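# How to arrange a loan for a young player at a small club

I am the registration secretary of Abreu, an amateur football club with 46 adult players. Each season we send two or three young ones to other clubs for a few months. These are the steps I follow. Please read your own league's rules first, as they can be different.

**1. Speak with the player before anybody else.** Ask him what he wants from the loan. Some want more minutes, others want to try a new position. If he does not want to go, stop here.

**2. Find the right club.** Look for a team one level below yours which has a gap in his position. Last season our left back went to Prodau and played 552 minutes before the spring. With us he had played 124.

**3. Agree the main points by telephone.** You need the first and last day, who pays the travel, and whether he can play against you. Write it all down the same evening – memories become different very quickly.

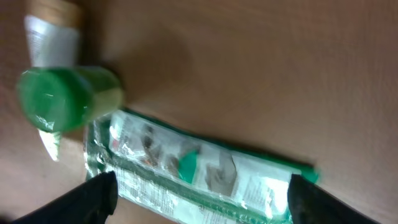
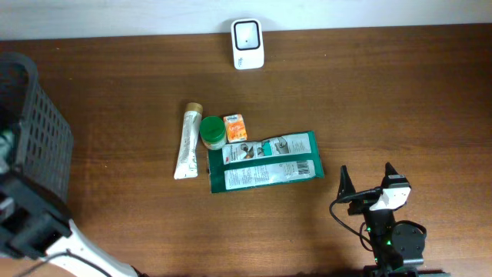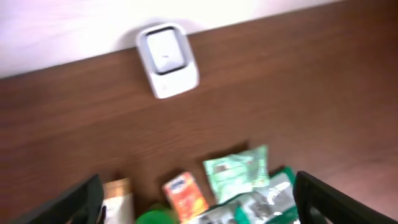

*Items on the brown tabletop.*

**4. Fill in the form.** Our league wants three signatures: the player and one officer from each club. If he is under 18, a parent must sign also. Use the same spelling of the name as on his registration. I once sent a form for Gilang Pangaribuan with one letter missing and it came back after nine days.

**5. Decide about recall.** A recall clause means that you can bring the player home early, for example when your own defenders are injured. We ask for seven days' notice. Conceição Matos, the secretary at Fania, prefers 14, and for her club we accept it.

**6. Wait for the confirmation.** He must not play, not even ten minutes as a substitute, until the league has answered in writing. In our league the fine is 1000 and the points are also lost.

**7. Keep in contact.** Call him every second week and go to one match if you can. Tell him our training times too, so he can join when the other club has a free evening.

When the loan ends, check that his registration shows your club again. This is not always automatic.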